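# Stallik (task planner)

**Stallik** is a task-planning layer for two-armed robots working on a tabletop. It takes a written instruction, splits it into short steps and hands each one to a separate motion controller, usually Navgate. Work on it was begun at Jovmont by Csaba Sipos and Aileen Dagdag. It is often described as a "reasoning" planner, a term its own manual avoids.

## Operation

Stallik keeps a list of objects with their estimated positions and a confidence score for each. A step is released only when every object it names scores at least 70 out of 100. The score comes from the perception module and is not checked against anything else, so a confident mistake passes straight through.

Steps are assigned to the left or right arm by reach. If both arms can reach, the planner picks the one that moved last – a rule that was meant to be temporary and is still the default.

## Kitchen tasks

Most published results concern simple kitchen work, with toast as the usual test. A slice of bread on a plate must be picked up, carried across to a toaster and lowered into a slot.

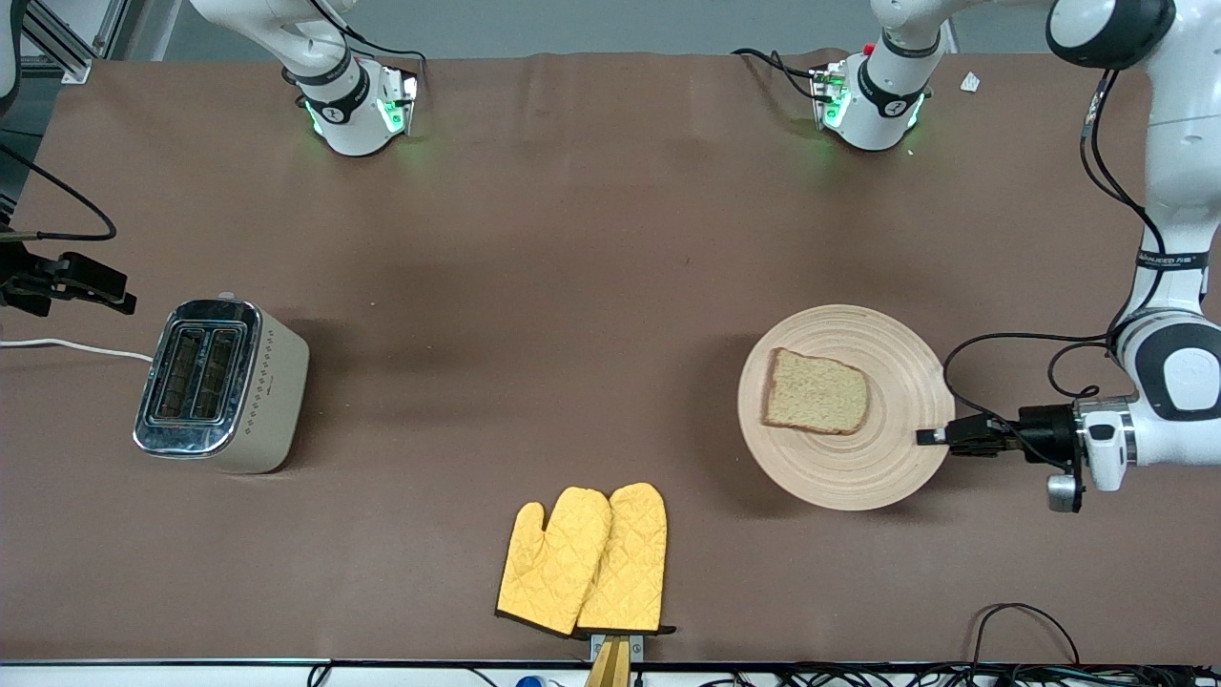

The transfer is where the claims made for the planner are weakest. Bread is soft and lies almost flush with whatever is under it, and the model used by Stallik treats every object as a rigid block. Slipping a finger under the crust is left entirely to the controller. When that fails, the planner sees only a timeout and sends the same step again, up to 2 times, before giving up.

## Reception

Jovmont's release notes cite 782 completed runs. Jhun Barredo pointed out that the notes do not say how many were started, or how often an operator moved the bread by hand between attempts. A later note defined a run as "completed" once the final step had been sent, whether or not the slice was in the toaster.

Tavion Achterberg has argued that a fixed script would do as well on any table where the layout seldom changes. No comparison of that kind has been released. Rok Stojanovska, who maintains the Mercado plug-in, disputes this and says the object list is useful for logging faults, even where the planning adds little.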